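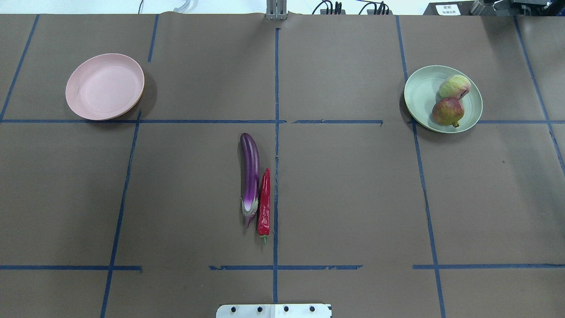 Brown paper and blue tape, marked into sections.

Seed swap is back at Rimcombe, and this year it's bigger!

What a turnout we had in December for the planning evening. Thank you to everyone who came out in that horrible wind, and especially to Setareh Kazemi for the lentil soup (recipe in the next issue, I've already asked twice). By the end of the night we had 28 people signed up to bring seed, and the list has crept up to 119 different packets, from broad beans to a very dark hollyhock that I have my eye on.

If you've never been to a swap, please do come. You don't need anything to trade. Take what you'll use, leave a few for the next person, and if you have saved your own seed then put it in an envelope with the name and the year it was picked. The year really matters with parsnips, which hardly come up at all once they're old. Tomatoes are far more forgiving, and I've had good plants from seed I'd forgotten in a coat pocket.

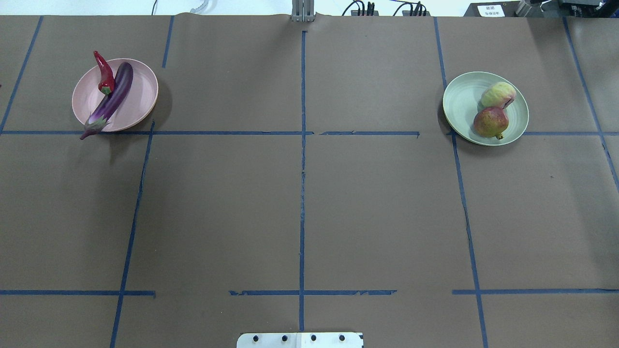
Beans and peas will be nearest the door again, as they always go first. Þórarinn Kárason is bringing his kale, which stood through last winter without any cover at all, and Banafsheh Mazandarani has three kinds of basil and some fenugreek to share. She'll also be showing how to clean lettuce seed with a kitchen sieve, and it's lovely to watch!

Doors open at 10 and we finish at 1. Entry is free, tea is 50p, and there is cake from Parvaneh Arabzadeh (the orange one, I'm told). We still need envelopes, small ones if you have them, so please leave any spares in the box by the library desk.

Potatoes will be on sale separately next month. Shirin Esfahani is taking orders now, and first earlies are going fast.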